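Jetetti Bread Pan with Lid, long loaf size

I bake two loaves a week, mostly for sandwiches and toast, and my old tin pan had rusted through at one corner. I bought the Jetetti from Mastach in August and have used it for nearly a year, so I can say how it holds up.

The pan is heavy steel with a sliding lid. It takes 4 cups of flour for a full loaf. With the lid on you get a square, close-grained loaf that slices well. With the lid off you get an ordinary rounded top. I leave it off for anything with oats in it.

The booklet says to bake at 400 degrees for the whole time. My first loaf came out too dark on the bottom. Now I give it 15 minutes at that heat and then turn the oven down to 350 until it is done. White bread and potato bread both come out evenly brown this way. Rye takes a bit longer.

Grease the lid as well as the pan. The booklet does not mention this, and I had to pry the second loaf loose with a butter knife. The scratch from that has not spread.

Cleaning is easy if you do it the same day. Wipe it, rinse it, and put it back in the warm oven to dry. I let mine sit in the sink overnight once and found a few rust spots along the seam. They came off with salt and a cut potato.

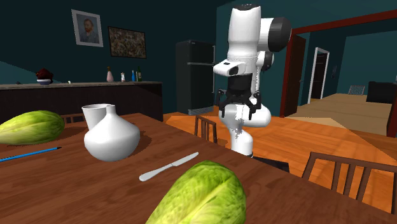 Cabbage and a white vase on the table.

My complaints are small. The lid sticks when it is cold, and the pan is a little too long to fit crosswise on my oven rack beside a second one. The Avavton pan my sister has is shorter and lighter, but her loaves bulge at the sides.

If yours comes with a bent lid, write to the store and give the part number, which is 3961. They replaced a friend's without any fuss.

I would buy it again. For someone who bakes only now and then, a plain pan would do.

Girish Rastogi
July 2004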